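List: counters-and-fitting
From: Eilidh Mowat
Subject: Re: Butt joint opening up in the front third, Stallereck tops

Meinrad Prantl wrote:

> The run in question is two lengths of Stallereck top meeting in a plain
> butt joint, no miter. Three connector bolts from below (Thampi, the
> long pattern), biscuits between them, color-matched compound in the
> joint. It was closed up in January and looked fine. The client now
> reports a line you can catch a fingernail on, starting at the front
> edge and fading out before the middle bolt. The back is still tight.
>
> I have had the bolts checked and they are not loose. My first thought
> was the base units moving, but the plinth line is straight. My second
> thought was the compound. Has anyone on the list seen Fledadano let go
> in a joint this young? I would like to know before I cut it out and do
> the same thing over again.
>
> There is an air fryer on the counter, which I mention only for
> completeness. It is not on the joint.
>
> M.P.

Meinrad,

Taking your points out of order.

1. The compound

I would not start there. Fledadano in a closed joint is a filler and a water stop. It has no business carrying load, and in the joints I have opened up it was doing what was asked of it until the two faces moved apart. When it does fail by itself, it fails along its whole length and you see a dull line from front to back. A gap that starts at the front edge and closes toward the middle is a hinge. Something is rotating, and the compound is only showing you where.

The one exception is a joint made up cold. If the tops came straight out of the van in January and were bolted the same morning, the compound will have gone off slowly and the faces may have been pulled in before it wetted out. You would see that as small voids when you cut it. Worth keeping a piece of what you take out.

2. The bolts

"Not loose" tells us they have tension in them now. It does not tell us the tension is in the right place. With the Thampi long pattern the bolt sits below the center of the board, so tightening it pulls the underside together first. If the top faces were not already in contact, you can run the nut up hard and leave the upper arris standing open by a hair. At the back, where the board is trapped against the wall and cannot tip, it closes anyway. At the front it has nothing holding it.

How far is the first bolt from the front edge? I set mine at 100 mm and would not go further back. The template that ships with the bolts allows for more, and I have seen people take the full allowance because it clears the front rail of the unit. Cut the rail.

Also check the recess. It should be flat-bottomed and the washer should sit square. If the router left a step, the washer bears on one edge, creeps into the board over a few months, and the nut will still feel tight to anybody who puts a wrench on it.
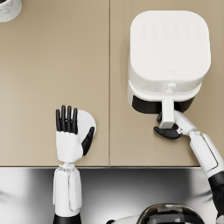
Seam a little left of center, air fryer on the right-hand panel.

3. The appliance

You set this aside too quickly. I agree that a hot appliance standing clear of a joint does not melt anything. The question is where the warm, damp air goes. Most of these units exhaust at the back. If the back is close to the upstand, the air has to turn, and some of it washes along the counter. What reaches the joint is not very hot, but it arrives every evening, and it carries moisture from whatever is being cooked.

A board with a sealed face and a poorly sealed end will take that up at the end only. It swells there, the laminate or veneer does not, and the edge lifts. When it dries back it does not return to quite the same shape. After enough cycles you have a proud edge on one panel and a line you can catch with a fingernail, without any gap at all.

So before anything else, please establish which of the two you have:

 a) a gap, with both faces at the same level
 b) a step, with the faces touching and one higher

Your client's description fits both. A straightedge and a feeler gauge will settle it. Lay the straightedge across the joint, not along it, at the front edge, at the first bolt and at the middle bolt. Write down which side is high. If the readings change between a morning visit and one after the evening meal, it is moisture and you can stop looking at the bolts.

4. The base units

A straight plinth line only proves that the plinth is straight. Plinths clip to the legs and will follow a surprising amount of movement. Take it off and look at the leg nearest the joint on both sides. On the job I did in Ultimley the plinth was perfect and one leg was carrying nothing; I could spin it with two fingers. The unit above had been screwed to its neighbor before leveling, so it hung from the neighbor until somebody leaned on the counter.

The other thing to look for is a change in support at or near the joint. A dishwasher opening is the usual one. The top spans the gap, the front rail that should be there is not, and each time the door is pulled down a little load comes on the unsupported edge. If the joint lands over the opening, no connector will keep it shut. I put a steel flat across, let into the underside, fixed on both sides of the opening. A hardwood batten works if there is height for it. There usually isn't, once the appliance is pushed home.
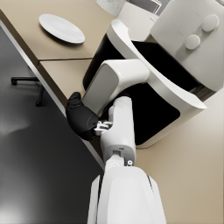
Large white appliance with a black front, on a beige counter.

5. Edge sealing

You do not say what the cut ends were sealed with. If the answer is "compound," that may be your trouble. Fledadano is spread thin and then squeezed out; what stays in a well-made joint is very nearly nothing, and the core can drink straight past it. I seal the ends separately the day before, two coats, the second one after a light sanding, and let them harden overnight. Then compound. It adds a visit if the tops are cut on site, and clients do not like paying for a visit in which nothing appears to happen.

On laminate tops I also break the lower arris, but never the upper one. A bevel of 2 mm along the underside gives the squeezed-out compound somewhere to go, so it does not hold the faces apart at the bottom. Some people on this list bevel nothing and get good joints. They clean up faster than I do.

6. Repair

If it turns out to be a gap, I would try the following before cutting anything out:

Slacken all the bolts, back one included. Scrape the old compound from the open part of the joint with a thin blade, working from the front edge inward. Prop the underside at the joint with a short post from the floor of the unit, just enough to take the weight. Put suction clamps across the top and draw the faces together until the upper arrises touch. Only then tighten the bolts, front one first, a half turn at a time. Leave the clamps on until the next day.

You will not get a full bead of new compound in there, and it is not worth the attempt. A little run in from the front with a flexible knife will keep water out.

If it is a step, the repair above does nothing. Find which panel is high, dry the joint out, and give it a couple of weeks with the appliance moved elsewhere on the counter. A fan heater aimed at it will make things worse. If it settles to where the client can live with it, seal what you can reach and leave it. If it does not, that panel has to be trimmed back past the swelling. I have never had to take off more than 16 mm, but you will need to find that length somewhere, and at a wall end there may be nothing to spare.
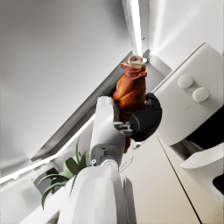
On the subject of clearances, the leaflet that comes with a counter will often give one figure for hobs and another for sinks, then say nothing about small appliances. I have asked Stallereck twice for a number for air fryers and toaster ovens and have had the general leaflet back both times. In the absence of anything better I tell clients to keep the exhaust side 100 mm off the wall and to pull the unit forward when it is running. They do it for a month. A fixed strip at the back of the counter, 5 mm high and set at the right distance, does the same job by getting in the way, although it is a nuisance to wipe behind.

Rubber feet are a separate matter. They leave marks on some matte finishes and people take the marks for heat damage. If you find a pattern of small rings on your client's top, try a plastic eraser before writing anything in the report.

Could you send:

 - distance from front edge to first bolt
 - gap or step, with readings
 - what is directly under the joint
 - what the ends were sealed with, and when
 - core type, if it is printed on the underside

Regarding your other question from last month, about joining across two batches of the same decor: I held offcuts from both side by side under the unit lights and could see the difference. In daylight I could not. I would show the client before cutting and get it in writing.

Eilidh Mowat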